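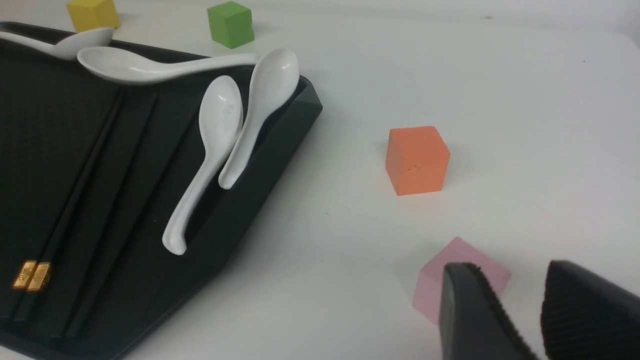

How to Apply Online for the Killever Municipal Hospital Support Staff Posts

Killever Municipal Hospital is accepting online applications for 731 support staff posts until the end of January. The posts are for ward helpers, kitchen helpers, store clerks and drivers. I applied last year for the store clerk post, so I write the steps in the order in which the website asks for them.

Before you start

Keep these files ready on your computer:
School leaving certificate (PDF)
Identity card, both sides in one PDF
Passport size photo, JPG, not more than 800 KB
Signature on white paper, scanned, JPG
Driving license, only for driver posts

Step 1. Open the careers page of the hospital and click New Registration. Write your name exactly as it is printed on your school certificate. My friend Mitra Yazdani used her short name and she had to send a correction letter afterwards.

Step 2. You will receive a registration number by email. Please write it on paper also. The website does not show it a second time.

Step 3. Log in and select the post code. You can choose only one post in one application. If you want to apply for two posts, you must register again with another email address.

Step 4. Choose your test center. The centers are Killever, Skornitham and Dadell. The center can't be changed after payment.

Step 5. Upload the files. If the page stays blank after uploading, wait for one minute and do not press the Back button.

Step 6. Pay the fee of 540 by card or at the bank counter. With the bank counter, the status changes to Paid after two working days.

Step 7. Click Final Submit and save the PDF. Print two copies, one for the test day and one for document checking.

About the written test

The test has one paper with general knowledge, simple arithmetic and language. It starts at 10 a.m. and the gate closes at 9:30 a.m. Admit cards can be downloaded in February from the same login.

If you forget your password, use the link under the login box. The help desk answers by email only.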